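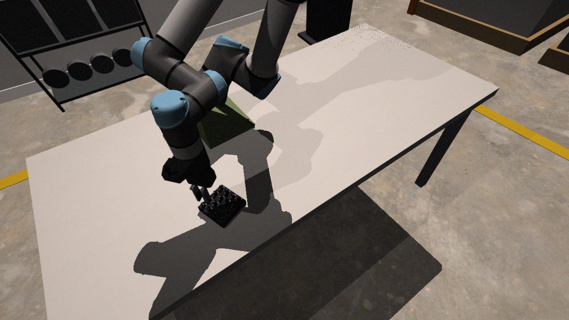
# Chapter 4: Where Rivers Put Their Mud

I grew up beside the Plotow, a slow brown river that flooded our back paddock most winters, and I spent a good part of my childhood scraping it off my boots. So I've got a soft spot for silt, and I'm hoping you'll have one too by the end of this chapter!

Let's start with a flood. One February the Plotow spilled over at Kirkberg and spread out across 300 hectares of grazing land. Once the water left the channel it slowed right down, and slow water can't carry much. The sand dropped first, close to the bank (that's how you get the low ridges called **levees**), and the finer stuff drifted on and settled further out. My neighbour Kamil Matoušek dug a hole in his bottom field afterwards and found roughly 60 millimetres of new mud, grey and smooth as butter.

We'll come back to Kamil's hole in section 4.2. Before that, have a go at sketching a river bend and marking where you think the water moves fastest.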